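Review: Toment textured finger set, printed at home

Fallby sells the Toment as a print-it-yourself finger set for small two-arm rigs. I printed mine in black for the shared bench at Penrose and used them for tube and cup handling with dyed water in a clear rack.
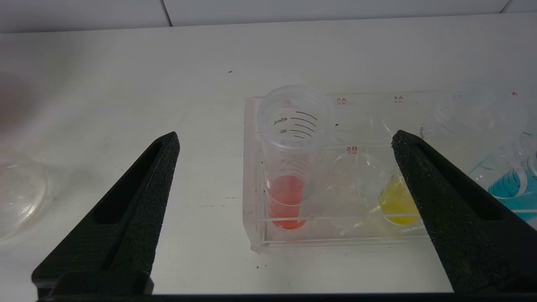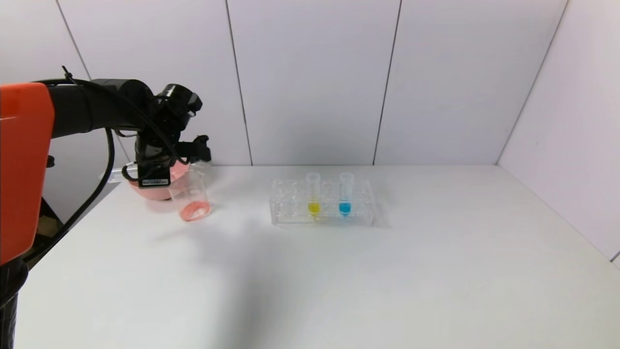
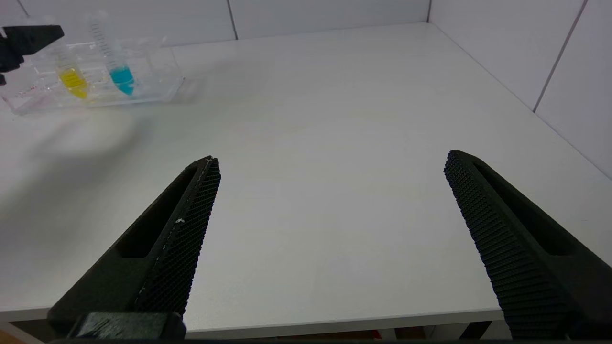
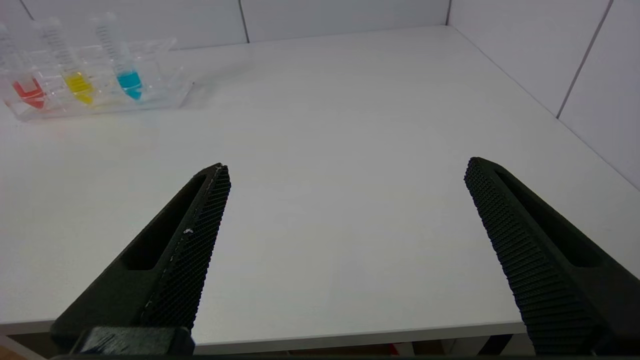 Rack work with colored liquids; the pad texture shows best in the third and fourth views.

Fit and print quality
The files needed no scaling. Each finger has a long recessed slot, and mine printed without support at 100 percent infill. Print time was 6 hours per pair. One mounting hole came out tight and had to be reamed.

Grip
The fine raised grid on the inner face is the reason to buy the set. Over 156 pick cycles on conical tubes I logged two slips, both on tubes with wet walls. Smooth-walled cups are less forgiving – a closing force that holds a tube will flex a thin cup. I lowered the limit for cups and kept a separate profile.

Complaints
The grid collects dust and is slow to clean. A stiff dry brush works; tape does not. The blunt tips are also wide for adjacent rack positions, so I leave a gap between tubes.

Versus the Orumness pads
Orumness pads are softer and hold cups better, but mine peeled before 500 cycles. For tubes I would pick the Toment.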